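25 Feb 2022
Maxine Rakena

Notes for the Ternham evening talk. Slow down at the start, you always rush the start.

Hello everybody, thanks for coming out. I'm going to talk about gears for half an hour and I could do three hours, so please wave at me when the time is up.

Start with the clock. My grandmother had a wall clock in the hallway in Maldonado, and when I was nine I took the back off it with a butter knife. I didn't break it. (I lost one screw, which she found in April with her bare foot.) What got me was that one wheel was hardly moving and another was racing, and they were touching! Same spring, same case, totally different speeds. I have been hooked ever since.

Ask the room - who has taken a clock apart? Who has put one back together? Wait for the laugh.

Pass the first tray around now. Tell people to pick things up and get their fingers on the teeth. There are brass ones, steel ones, and a nylon one from a kitchen mixer that is chewed to bits on one side. Ask them to find the chewed one by touch before they look.

Now the basics, and keep it quick. A small gear with 10 teeth driving a big one with 40 means the small one goes around four times for every turn of the big one. You lose speed and you gain push. Do it with the two wooden wheels and the handle. Get a kid up if there is a kid. Let them try to hold the big wheel still while I crank the little one - they can't, and they love that they can't.

Then swap it around and let them crank the big one. Feel how stiff it is? Now look how fast the little one goes. A hand drill, an egg beater, a salad spinner, all doing this.

Slow down here. Drink some water.

Next part is what to look for when you find a gear and have no idea where it came from. I love this part. I keep a box at home of what I call orphans, 513 of them at the last count, and my brother says it was 512 and I counted a washer. Each one came out of something, and you can often work out what kind of something.

Bring up the slide and leave it up while talking.
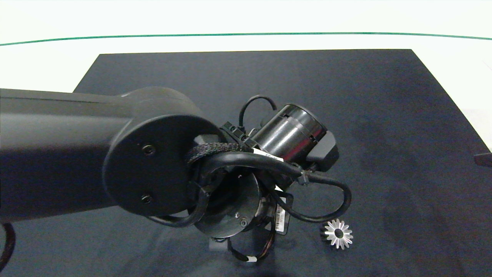 Metal gear on the tabletop, with black cables looping above.

A gear by itself on a table is my favorite kind of puzzle. First question, how does it fasten to its shaft? Look in the middle. A plain round hole might mean it was pressed on. A flat on one side of the hole, or a little slot, tells you it had to be locked so it wouldn't slip. Sometimes there is a collar with a tiny screw in it, and if you're lucky the screw is still there.

Second, are the teeth straight or slanted? Straight ones are simple and they whine. Slanted ones slide into each other a bit at a time and run much quieter. Do the noise here. Yes, do the noise, people liked it in Dreltstead.

Third, wear. Run a fingernail down both sides of a tooth. If one side is polished and the other side still feels rough, it spent its life turning one way. If both sides are shiny it went back and forth. I have a steel one from an old sewing machine that is worn in just one spot, five teeth in a row, and I still don't know why. If anyone has a theory come and find me at the break, please.

Count the teeth too. Put a dot of marker on one so you know where you started. I have gone around twice more often than I want to admit.

Hold up the Skosier gear. This is the big one from the mill people, who very kindly let me borrow it for tonight. DO NOT pass it around, it will take somebody's toe off. Part number 1151 is stamped on the rim, and you can still feel the digits even though you can hardly read them. Invite people up afterward to feel it. Mention that the teeth on the wheel it ran against were wood, so that when something jammed the wood gave way and you only had to knock in a new tooth. I think that is so clever. Someone had to sit there and carve those.

If there's time - hunting teeth. Why would a millwright use 101 teeth when 100 is so much easier to mark out? With 100 and 50, the same teeth keep meeting each other over and over, and any little bump keeps hitting the same spot. Add one tooth and every tooth on one wheel gets around to every tooth on the other, so the wear is shared out. Draw it on the board with big circles. Skip this if they look tired, but I hope they don't look tired!

Looking after gears at home. Old toothbrush, warm soapy water for the plastic ones, dry them properly. A wipe of light oil on bare steel. Don't go at brass with a wire brush. Go easy on grease, it grabs dust and turns to paste.

Finish with the tray of orphans. Everybody takes one home. Ask them to email me if they work out what it came from.

Questions. Get the first tray back before people leave, we were two short last time.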